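Home » Travel Tips » My Vacation Rental Safety Walk-Through (With Notes)

I do the same walk-through every time we check into a rental, before anyone unzips a suitcase. It takes me as long as a cup of coffee and I'm a little bit obsessive about it, I admit! What follows is the list from our December week at the Trarkmont cabins, up above Lanus, with my comments typed in pretty much as I scribbled them on my phone. Copy the list, skip the grumbling if you like.

OUTSIDE AND ENTRY

House number readable from the road: Yes, but only with headlights on it. We're number 431 and the 4 is half behind a shrub. I texted the office.
Porch light works: Yes.
Steps and handrail: Rail is solid. Second step rocks if you stand on the left side, so we all learned to stay right. Reported.
Front door locks from inside without a key: Yes. Stiff, give it a shove.
Second way out: Yes, back door off the kitchen. The snow shovel and two folding chairs were leaning on it, so I moved them to the shed.

SMOKE, GAS AND FIRE

Smoke alarm on each floor: Yes, pressed the button on both and nearly deafened myself.
Carbon monoxide alarm: Not at first. I found it in a kitchen drawer with no batteries (grrr). Put in a pair of mine and it chirped right up. I always travel with spare batteries now, ever since a place near Mathebula where the thing beeped all night long.
Fire extinguisher: Under the sink, needle in the green.
Wood stove: Door seal looks good, metal ash bucket with a lid. No gloves, so bring your own.

KITCHEN AND BATH

Stove knobs all turn off fully: Yes, though the back right one has lost its markings.
Outlets near the sink trip when tested: Kitchen yes, bathroom NO. Reported, and somebody came out by 4 p.m. the same day, which I thought was great service.
Hot water: Way too hot for little kids. I asked to have it turned down.
Space heater: The tag says 800 watts, cord in good shape. I plug these straight into the wall, never a power strip.

BEDROOMS

Windows open and stay open: Yes in the big room. The small one needs a stick to prop it up.
Bed frame steady: Sat on every corner and gave it a good bounce. Fine. 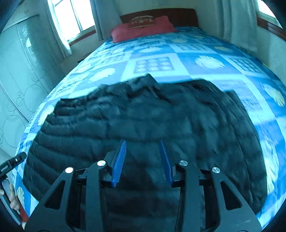 Bed bug check: Pull back the sheets and look along the mattress seams, then behind the headboard with a flashlight. All clear.
Lamp cords: One was pinched under a nightstand leg. Freed it, no damage.
Path to the bathroom at night: There's a sneaky little step down in the hall. I stuck a night-light there.

EMERGENCY STUFF

Address posted by the phone: No. I wrote it on a sticky note and left it up for the next people.
Cell signal: One bar by the kitchen window, better at the Javanano coffee stand down the hill.
Nearest hospital: 40 minutes in dry weather. Look this up before you leave home!
First aid kit: Bandages and one very old tube of ointment. We used ours.

STILL OPEN WHEN WE LEFT

Rocking step, the shrub, the prop-up window. The office said the step was next on their list. Our deposit of $139 came back in full, and I've already asked about the same cabin for spring.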